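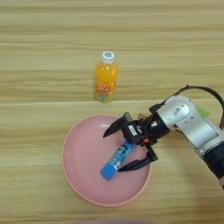 Glue stick, pink plate, orange drink in the back. Head camera view.

How many examples before my arm learns to put things on a plate?

Posted by Matúš Doležal in Robot Arms & Learning

Hi everyone! I finally have my tabletop setup going and I am having way too much fun with it, so please forgive the long post.

The goal is simple to say. I want the arm to take whichever small item I name and put it on the pink plate. My items right now are a glue stick and a screwdriver, and there's a bottle of orange drink that mostly stands behind the plate as something to steer around. I drive the arm by hand for every example, and the joint positions and the camera view get saved together. Then I train overnight and try it out before breakfast.

I have 68 examples so far, all of the glue stick. The first version of the policy reaches for the right area (so exciting the first time, I called my sister into the room!) but then it does one of two annoying things. Either it closes a little too early and nudges the glue stick away, or it gets to the plate and hangs there with the fingers half open like it forgot why it came.

My recording program is called Malinum and I haven't changed any of its settings. I start each recording when I begin moving the controller and stop it when the item is down.

So what I'd like to know:

Do I just need a lot more examples, and if so how many?
Should I move the bottle and plate around between recordings or keep them still until it works?
Is it okay to mix the glue stick and the screwdriver in one set, or should I finish one first?
What do you do with the examples where you fumbled? I have kept all of mine.

I'll happily share the recordings if anybody wants to look.
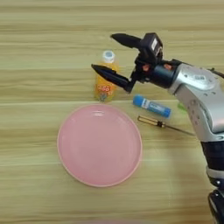

3 replies

Silvia Beneš

Oh, I love this task! I did nearly the same one last September with a different arm and learned more from it than from anything I'd read.

I think your two problems are separate, so let me take them one at a time.

The hanging over the plate: look at how your recordings end. You say you stop when the item is down. That means your examples have almost nothing in them about letting go and leaving. Mine had the same hole. The arm had only ever watched me arrive, so arriving was all it knew. Keep recording until the fingers are open, the hand has backed off well clear of the plate, and you've held still for a moment. Also check how you open the fingers. If you open them slowly and stop halfway to think, the policy picks that up very faithfully. Open them in one go, all the way, every time.

The closing too early: go back through the 68 and watch only the last bit before each grasp. I would bet you approach from a few different angles and close at different heights. Some variety is good, but a glue stick is round and rolls off if you catch it high. Pick one approach (I come down with a finger on each side of the body, and close only once both pads are low) and stick to it for this item. When the stick is lying diagonally, turn the wrist to match before you go down. I used to turn while going down and the policy made a real mess of that.

On moving things around: yes, move them, but start small. I kept the plate in one area and shifted it by a hand's width or so, and turned the glue stick to a new angle every time. Then I let the bottle wander. If the bottle stands in the same spot behind the plate in every example, the policy may end up using it as a signpost, and you won't find out until somebody takes a drink. Put it left, right, closer to the arm, and leave it out completely in some of them.

Mixing items is fine and I'd start now. Record the screwdriver with the glue stick lying next to it, and the other way around, so that the name you give is the only thing telling the arm which one to take. With a single item on the table it learns to ignore the name, and that habit is hard to get rid of later. For the screwdriver I'd grab the handle near where the shaft begins. Try a few by hand and see where it balances.

As for numbers, my glue stick started working nicely after I threw out the sloppy ones and added 51 clean ones. I have 1,843 in my full set today, with many more items in it, but please don't take that as a target! Record a small batch, train, see where it fails, and record the next batch right there.

Fumbles: I split them. If I missed, backed up and got it on the second try, I keep it, and those have been some of my most useful examples. If I knocked the thing off the table or lost track of what I was doing, it goes in the trash folder.

Do post the next round, I want to see it pick up that screwdriver.

Radomír Mikuš

more data. always more data. also check your lighting, mine went bad every afternoon when the sun hit the table and I spent a week blaming the training. pull the blinds

Selorm Dramani

Agree with most of what Silvia wrote, especially about the endings. I'd be more careful with the second-try examples though. I kept too many and my arm started missing on purpose, or that's what it looked like – it would close on air beside the item, open up and then do it properly. I cut them down until there were only a few left and it went away.

One thing that hasn't come up is the start of the recording. If the arm is already hovering close to the item when you press record, it never learns the long reach. Park it off to the right, same place every time for the first batch, then vary that too.

And write down what you change between batches! I use a plain text file, one line per batch: where the plate was, which items were out, who was driving. My friend Vilém drives much faster than I do and our mixed set was jerky until I separated us. With the notes it took me 2 minutes to sort. Without them I'd have been watching video all night.

Have fun with it, the first time it works with the plate in a brand new spot is such a good feeling.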